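The Last Ferry to Pirville

The ferry from Julelcombe stopped running in December, and after that the only way across was the road, which went up through Hebden and took most of a morning. My mother made the trip anyway. She had a house to empty.

It was her sister's house. My aunt had lived in it for forty winters and had thrown out very little. My mother brought boxes from the Fanomus store, the flat kind you fold yourself, and a roll of tape that lost its end every time she put it down. I came along to lift things.

We started in the kitchen. My mother wrapped the plates in newspaper and I carried them out to the car. She didn't talk much. When she found the ferry tickets in a drawer, held together with a rubber band, she sat down on the step stool and looked at them for a while. They were all returns. My aunt had bought them in books and then used only the outbound half, going over to Julelcombe in the morning and getting a ride home with somebody.

"She told me she never left Pirville," my mother said.

I asked what was in Julelcombe. She said a bakery, a bank and a church, and none of it was worth the fare.

By noon we had done the kitchen and the hall closet. The bedroom took longer. The clothes went into bags, and what had lost its pair went into a bag of its own, which my mother would not let me take to the dump.

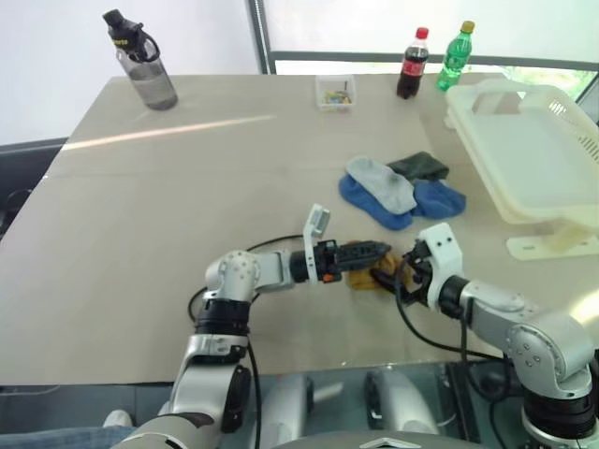
The neighbor had come in by the back door without knocking, and she said that if we were wondering about the ferry, my aunt went over to swim. There was a pool behind the school. She had gone twice a week, even in the cold, and had learned at an age when most people give it up.

My mother said her sister was afraid of water.

"Well, yes," the neighbor said. "She didn't like the ferry one bit. That's why she got a ride back."

She took the two geraniums from the windowsill, as had been agreed on the phone, and went home.

We drove back through Hebden with the heater on. There were 23 boxes and I had stacked them badly, so the plates rattled on every turn. My mother had the tickets in her coat pocket. Near the top of the hill, where you can see the landing and the water past it, she asked me to pull over. I left the engine running. She got out and stood by the guardrail until her hands were cold, then she got back in and asked if I still had a swimsuit somewhere.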